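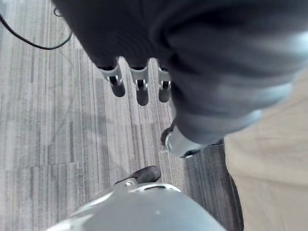
Gray wood-look flooring, the house style of the modern rental.

The Color of Nothing in Particular
By Ridwan Liem

My first apartment in Farnport had orange carpet in the bathroom. It ran up the side of the tub, as if it had been planning to get in. I hated it for two years, and I could draw you every stain from memory.

Since then I have lived at five addresses and would have trouble telling you which floor belonged to which. They were all gray. One was a bit browner when the sun came in. They had the grain of a tree that had received bad news.

Bit-na Jin has managed rentals in Lidport long enough to have pulled up the orange carpet and the honey oak that came after it. She now looks after buildings where every unit has the same gray plank, ordered by the pallet and clicked together over whatever was there before. "People don't love it," she told me. "They don't call me about it either. I get calls about the dishwasher."

Her tenants' one act of revolt is the rug. She has seen shag, sheepskin and a full-size map of the Tilis River, mouth to headwaters, that went under the couch and came out in the hallway. In October a couple on the top floor asked if they could paint the planks green. She said no, and has been a little sorry ever since.

Landlords like gray for the reason hotels like beige. It photographs well, it goes with your sofa, and it hides dust right up to the moment you drop something and get down on your knees to look for it. Then you meet the dust.

I went back to the Farnport building this winter. The new tenant on my old floor, a patient man named Setiawan, let me look at the bathroom. The carpet is gone, of course. He has gray plank in there now, very clean, and on top of it, next to the tub, a small orange mat.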